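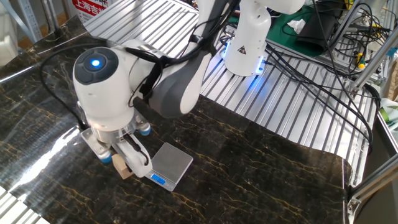 Can a machine do the weighing and sorting in a shop yet? Some of it, if you set everything up nicely first, and slower than the person you already pay.

Okay, with the big question out of the way, hello again from Prorivside. I owe you the January report on the small chores study, and I'm going to write it the way I'd tell it to you on the phone.

You'll remember we picked weighing because the people at Morkden asked for it. They sell dry goods by the scoop and they lose a good part of every morning to putting things on a scale, reading the number and taking them off again. It sounded so easy when we wrote the proposal! Pick up, put down, read, pick up. We gave it two weeks on the plan and it took the whole month.

We started with a wooden block and a little kitchen scale, and I'm glad we did, even though I know you were hoping for bags of lentils by now. I asked for 100 tries with the block and the scale in fixed spots, and the arm did fine, 100 out of 100. Then we let the starting spot vary and ran 200 more, and that's where the month went. Mostly it set the block down too close to the rim of the platform, or let go a touch early so it landed crooked. A crooked block still weighs the same, of course, but a crooked bag of rice is on the floor.

The other thing that slowed us down was shiny surfaces. A glossy black marble pattern is pretty close to what Morkden has on its counters, so we wanted to practice on one. Reflections bother the vision side more than I expected, and Nuanchan Petchrat spent a lot of patient evenings on that (she'd like it noted that she warned me in the fall, and she did). It's better now. I wouldn't call it solved.

Reading the display is going well, and the software from Berhe has been worth the money. Small digits are still hard from far away, so we may ask the shop for a bigger scale.

On chores at home, which you asked about in your last note - I'd keep expectations low for now. A kitchen changes every hour and a shop counter mostly doesn't. If somebody tells you they have a machine that will bake a cake in your mother's kitchen, ask to see it find the flour.

Money: we're inside the budget except for spare gripper parts and cables, where we've gone over by 2000. I can cover that from the travel line now that the Zaltdale visit is happening by video, but I need your okay in writing before I move it.

Next up is soft bags, small ones first, then the half-filled kind that slump over. I'd like to bring the Morkden staff in once we have a few good days of that behind us - they'll spot problems we won't. Could you let me know about the travel line before we order the next batch of parts?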